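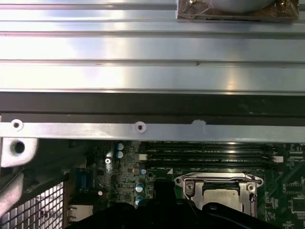
Computers and Coding: How Things Work

How does a robot arm know what to do?

A robot arm is made of metal, motors and wires. By itself it can't decide anything. The deciding is done by software, a long list of instructions that runs on a computer.

Fergal Costello writes software for a robot arm that works on the insides of desktop computers. His program is called Plonex. It has to help the arm handle a processor, the flat, square chip that does most of a computer's thinking.

Finding things

First the software needs to find the part. A small camera near the gripper sends it pictures. To the software, a picture is a huge grid of numbers, and each number says how bright or what colour one tiny dot is. Plonex looks for patterns in the numbers, such as the four straight sides of the socket where the processor sits.

Shiny metal makes this harder. A bright reflection can look like an edge when there is no edge there. Plonex compares 2 pictures taken from different places, and a real edge will show up where it should in both.

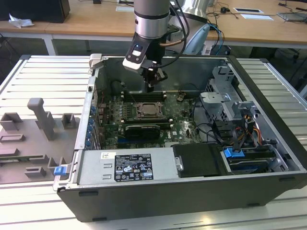

Next comes planning. The arm has several joints, and there are many ways to bend them and reach the same spot. Some of those ways would bump the gripper into the side of the case. The planner tests up to 700 paths and throws away any that touch something. Then it picks the shortest one left.

Moving slowly

The last part of the software is called control. It checks where the arm is, compares that with where the arm should be, and makes a small correction. Then it does the same again, many times a second. You do this too when you thread a needle.

Britt-Marie Magnusson tests the program. When the arm drifts off its path, she reads the log, a file where Plonex writes down each thing it did.

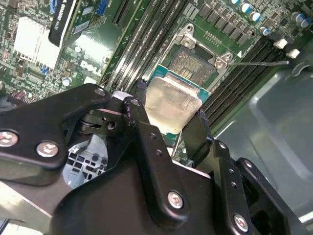
Words to know

Gripper: the part of a robot that holds things.
Socket: the place on the board where the processor fits.
Planner: software that chooses a path for the arm.
Log: a written record made by a program.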